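Chapter 4
The Banana and the Basket: What a Visit Can Teach You

I got to the Torska open day at the worst possible time, which is Saturday right after lunch, and there were already 40 people in a room meant for half that. I had a notebook, a bad pen and a seat behind a very tall man. So my notes from the first session are mostly things I heard (you'll find them in the margin boxes, spelling and all).

What I heard was Gervasio Gallardo, who ran the demonstrations that day, asking the crowd how they would explain picking up a piece of fruit to something that had never had a hand. A kid near the front shouted "just grab it!" and Gallardo said great, grab it where? And we were off. Stem end or middle? How hard? From above or from the side? I wrote down 7 questions before anything on the screen had moved, and I still use that list with my own classes.

The whole demonstration was run in simulation, up on a big screen. I'll admit I was a little let down when I walked in - I wanted motors and noise! But by the second session I had moved up to the front row and changed my mind completely. In a simulated room you can stop everything, swing the view over to the basket, and argue about one fingertip for as long as the crowd will put up with you. We argued for quite a while.

The task was called Lokau, after the town where Gallardo grew up, and the goal was one line long: banana in the blue basket. Keep that line in mind as you read this chapter. We'll come back to it when we get to grasp points in Section 4.2, and again when we talk about what the word "in" means to a program, a question that ate up most of my train ride home.

I asked for a couple of views to go with my notes, one with the arm and one close to the basket, and Gallardo kindly sent them over.
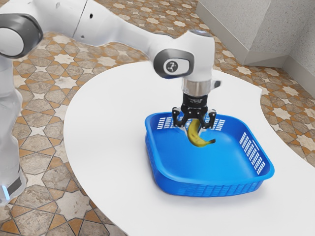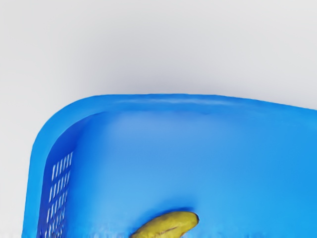 Lokau task, Torska open day. Both views are from the simulation.

Before You Read On

Take a sheet of paper and write down every step you would need to move one piece of fruit into a bowl at home. Then do it slowly, with two fingers only, and fix your list. Mine grew by 4 steps the first time I tried. Keep the sheet - you'll need it for Section 4.1.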